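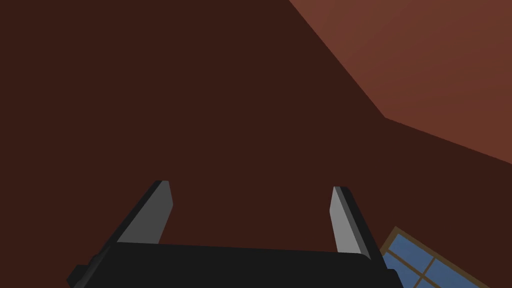 From: Vaida Paju
To: adwatch list
Subject: Re: Re: the Cinwood billboard

Quick one before my train. Yes I saw the apology. Three sentences, signed by "the Cinwood team", no name on it. Sorry "if anyone was offended" – the usual.

Nizar Hourani wrote:
> Cinwood has pulled the bus stop version but the billboard
> by the station was still up at 2 this afternoon. Also
> Ratree says Gredix dropped them as a sponsor?? Can
> anybody confirm. And is the accent joke really worth
> all this, my aunt laughed at it.

Gredix part is true, Kanyarat got it from their press office. They're "pausing", whatever that means. Not the same as dropped so please lets not repeat it that way.

On the joke. Your aunt can laugh, fine. Mine didn't. The radio spot is the worse one anyway, the guy doing the voice is putting it on and you can tell in 15 seconds.
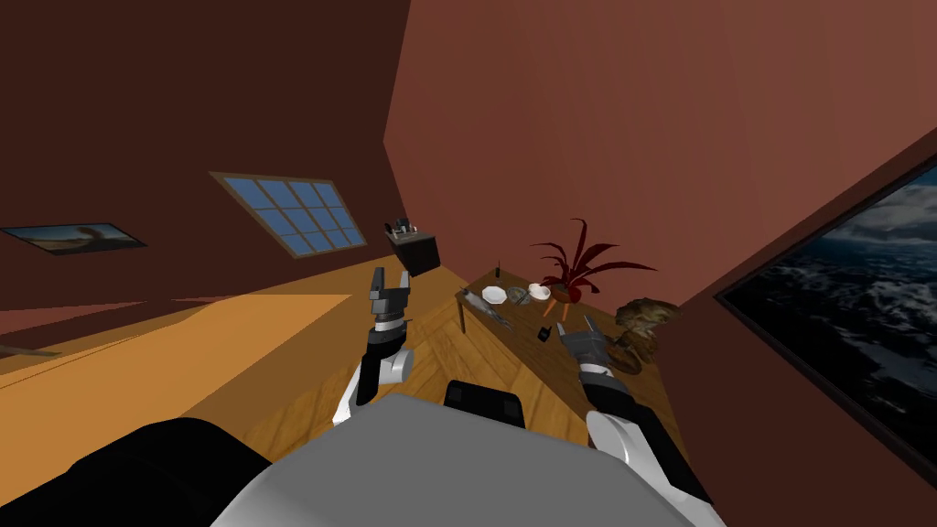 The petition is at 685 names as of lunch. Somkiat wants to send it in at the end of June, I'd say sooner – they'll have a new campaign out by then and will just say it's old news. Also the letter is too long. Cut the Toprak stuff, different company, diferent ad, and it makes us look like we're mad at everyone.

Ratree can you resend the radio transcript, my copy stops halfway. And who has the contact at the agency? Not the general inbox, I tried that.

Boarding now, back online after 5.

Vaida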